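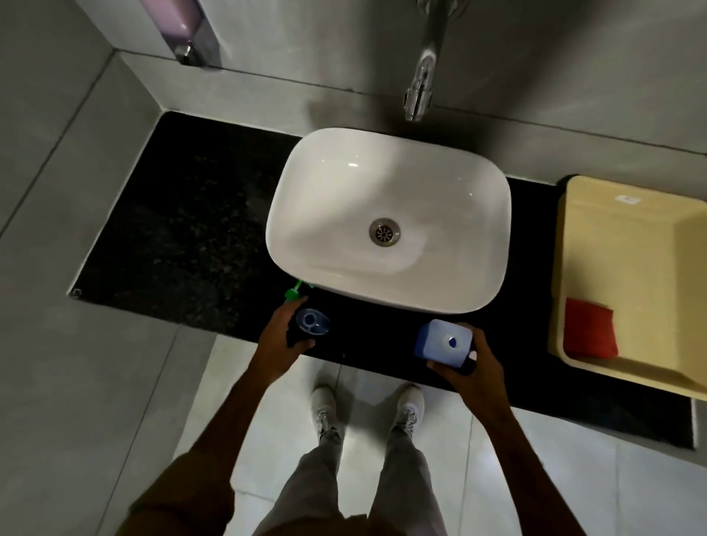
# Talk notes: cleaning and restocking tasks from head-camera video

July 2018. Slot is after the coffee break. Yara Awad speaking, Nizar Jaber takes questions on the labeling tool.

## Opening (slow down, people will still be sitting down)

Say who we are and what the talk covers. We wanted to know if a robot arm controller could be trained on small bathroom tasks using video recorded from the point of view of a person doing them. No markers on the hands, no gloves with sensors. A camera at head height and ordinary objects.

The project is called Ollitz. The recording was done at Dullovstead, and the training was done by the Fakhoury group. Thank both. Keep it to one sentence each.

State the result early so people know where it is going:

- The policy learned where to put its hands better than it learned how hard to hold.
- The biggest gain came from how we cut the video into pieces. A bigger network gave us much less.
- Caps and lids are still the weak point.

## Why a sink

Most of the hand video people train on is kitchen work. Kitchens have a lot of free counter space. A bathroom counter is narrow, the sink takes up the middle of it, and there is a wall right behind. The hands have to work at the front edge or off to one side.

It also has surfaces that cameras don't like. Glossy ceramic, chrome, polished stone with specks in it. Depth sensors give bad readings on all of these. We wanted a method that used color video alone, so a hard room for depth was a fair test.

Bottles are a good object for this. They are light and people handle them without thinking. Two bottles with different caps can need quite different grips. The person usually looks down while doing it, so the head camera gets a decent view of the fingers.

## The method

Go through this in order. Don't skip to the segment slide, last time people got lost.

**Recording.** Each person gets a short written task. The task names the objects and the end state, and says nothing about which hand to use. We tried giving step-by-step instructions in the first round and the motion came out stiff. People paused between steps as if waiting to be told to go on.

**Hand tracking.** We run a hand pose model on every frame. Where fingers are hidden behind an object, we keep the last good estimate and lower its weight in training. We don't throw the frame away. Frames with hidden fingers are often the ones where the grip is happening, and dropping them removes what we want to learn.

**Cutting.** Explain this slowly. The usual way is to cut video into fixed-length clips. Nizar's tool cuts at contact changes instead: a hand touches something, a hand lets go, or an object in one hand is touched by the other. A clip can be very short or quite long. Each clip gets one verb and up to 2 object names.

**Training.** The controller sees the current view and the verb, and predicts where both hands go next. The two hands are predicted together. We tried separate predictions for left and right, and they drifted into each other near the sink.

## Two hands on one small object

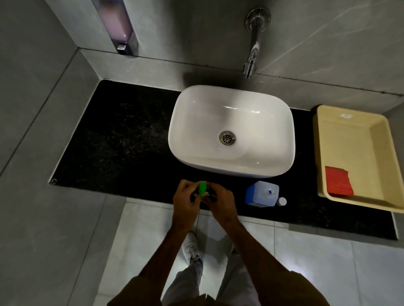
*Both hands on a small dark object with a green top, held in front of the counter.*

Point at the hands first. The left hand is on one side with the fingers curled around, the right comes in from the other side and a bit lower. The green part sticks up between the fingers. Our labelers mark this as one contact state, "both hands, one object," and the cut is made when that state begins or ends.

What the label does not say is whether the person is opening it, closing it or turning it to read something. From a single view those can look the same. Labelers have to play the clip forward before they pick a verb, and the rule is that they pick "hold" if they still can't tell. We would rather have a dull label than a wrong one.

Then point at the counter, to the lower right of the sink. There is a plastic bottle with a small white cap lying beside it. For the label sheet these are two objects. Early on, labelers listed them as a single "bottle" and the model had no notion that a cap could be in a place of its own. After we split them, the controller started to predict reaches toward the cap. Mention that relabeling took 5 days and was dull work.

Someone will ask about the light. This room is fairly dim and the sink is by far the brightest thing in view. We left exposure alone and changed the brightness at random during training. That helped some. It did not fix dark objects over dark stone, where the outline of the object gets lost and the tracker has only the fingers to go on.

## Results

Put up the table and give people time to read it. Then say:

We held out 17 sessions for testing. Nobody in those sessions appears in the training set, though the objects overlap. We scored 3 things: did the hands reach the right object, did the grip match the person's grip, and did the clip end in the right state.

Reaching was strong across the board. Cutting at contact changes beat fixed-length clips on all of the scores, and the gap was widest on end state. Our reading is that fixed clips often stop halfway through a grasp, so the model never gets a clear picture of what finished looks like. We have not proved that. It fits the failures we looked at by hand.

Grip match was weaker. Flat-sided containers with wide lids went well. Round bottles with narrow caps did not. The model tends to close the fingers too early, before the thumb has come around to the far side.

On the arm itself – be clear that this is a small test – we ran the controller at Taseritz with a two-finger gripper. The predicted hand positions carry over well enough for picking up a bottle and setting it down in a tray. They do not carry over for unscrewing. A person rolls the cap between finger and thumb, and a two-finger gripper has no matching motion. We had to write that part by hand, and it is not counted in the table.

## Things that went wrong

Keep this section even if time is short. People asked for it after the last talk.

- The tracker confused reflections in chrome with hands. Only now and then, but it made some very odd training clips. We now reject any hand that has no wrist leading to it.
- Forearms matter. Clips where the sleeves blended into the background gave worse left/right labels.
- The head moves. People look up at the faucet or over to the side of the counter and the hands leave the view. We mark these gaps and don't train across them.
- Feet. The first version of the object detector kept marking shoes as objects that could be picked up, as the camera looks down past the body. We masked the lower part of the view below the counter edge.
- Folded red napkins in a tray were labeled "cloth" by one labeler and "paper" by another. The verb was the same so we left it for months. It did hurt results when the task named the object in words. Agree on the word list before anyone starts.

## What comes next

Two items, keep it brief.

First, a gripper with a thumb that can move sideways. The Fakhoury group has one on the bench and we plan to repeat the cap tasks with it.

Second, sound. A cap coming off a bottle often makes a click or a scrape. We have audio for most sessions and have not used any of it. It might settle the "hold" labels that a labeler can't sort out by eye.

## If asked

**Can we have the video?** The label sheets and the cutting tool, yes. The video is still being checked for faces in mirrors.

**Why not record with the robot?** We did a little. It is slow, and the operator's habits show up in the motion. Yara can talk about this afterward.

**Does it work in another bathroom?** Reaching does. Grip gets worse when the counter height changes much. We don't have enough rooms yet to say more.

Nizar has the laptop with the tool open. Send people to him at the side table, and leave the results table up on the screen during questions.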